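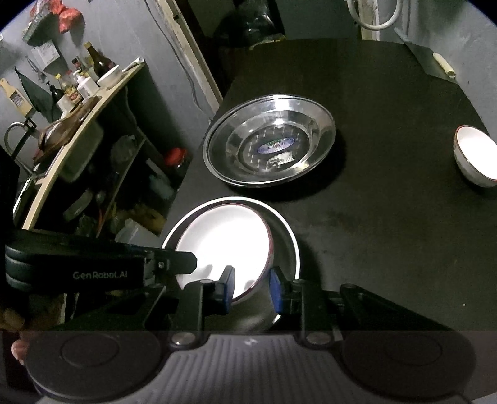 My sister reckons a second-hand dinner service is only a bargain if you'd have bought it new, and she told me so in the car park at Ninstead before I'd even got my purse out. She has a point. I went in for one serving dish and came home with 19 plates (none of which stack properly, thank you very much).

Ninstead, if you've never been, is the big Thursday market on the old airfield. It gets going at six in the morning, and by half past seven the good enamel has usually gone. I'd been after Lendska for ages – the plain white stuff everyone's gran seemed to have – and there was a whole crate of it under a table, £21 the lot. I didn't even haggle! I just stood there hugging the crate like a fool.

A few bits were chipped, so those are living under my geraniums now. The rest we eat off every day, and I've stopped saving the nice ones for visitors.
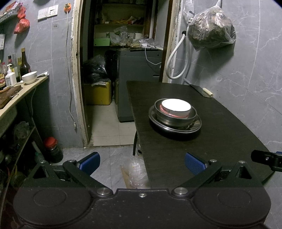 Should you pay extra for a matching set? Only if you mind about it, and I've found I don't. Mixed plates are cheaper, you can replace a broken one the same week, and supper tastes just as good. I'd look for one colour and let the shapes wander a bit.

Next month I'm off to Clultent for the autumn fair. My sister's driving, so I'm limited to one box.

214 shares | 19 comments

Related
Rampersad jugs: are they worth the money?
A slow Sunday in Clultent
What to do with a chipped teapot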